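Burnon Records Requests: README

What this is

A table of public records requests sent to the town of Burnon and to the Rutherford county clerk, with the outcome of each one. It covers 223 requests. The subject is how long local government takes to release documents, and how much of each document is blacked out when it arrives.

The table was put together by Jeanie MacAulay from the request logs that both offices keep. The logs are public and can be read at the front counter. The Burnon log is typed. The Rutherford log is partly handwritten, and three entries could not be read well enough to include.

Files

requests.csv - one row per request
offices.csv - one row per office or department, with the short code used in requests.csv
notes.txt - longer remarks on single rows, keyed by request number

Columns in requests.csv

request_id: the number given by the office. Burnon and Rutherford both start at 1, so use it together with office_code.
office_code: see offices.csv.
topic: one of contracts, zoning, police, council email, budget, other. Assigned by hand.
days_to_reply: working days from receipt to the first reply that was more than an acknowledgment.
outcome: full, partial, refused, withdrawn, no record.
pages: pages released. Blank if none.
fee: the fee charged, in dollars. Blank and zero mean different things. Blank means the log doesn't say. 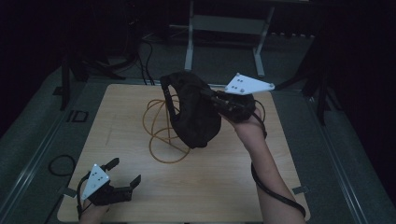
The outcome column follows the wording in the log, even where the requester disagreed with it. If the clerk wrote "full" and the requester later appealed over missing attachments, the row still says full and the appeal is described in notes.txt. Appeals decided after October are not in this version.

Known problems

Council email requests are hard to compare. Burnon moved its mail archive to a system called Vunetti partway through the period, and requests made during the move were logged twice. The duplicates we found were merged under the earlier number. There may be others.

Large releases are capped in the Rutherford log. Anything over 200 pages is entered as "200+", and in the table it appears as 200 with a remark in notes.txt. Don't add up the pages column without checking for these.

Fees under 50 cents were waived by both offices and are entered as zero.

The Fakton water district answers its own requests and is left out, apart from two that the county forwarded and kept on its books.

Names of private requesters have been removed. Names of companies and newspapers were left in the notes where the log gives them.

Use and corrections

Free to use and republish with credit to the Burnon Records Requests table. Corrections are welcome - please give the office code and request number, and say which log page you are looking at, as the Rutherford pages were renumbered once.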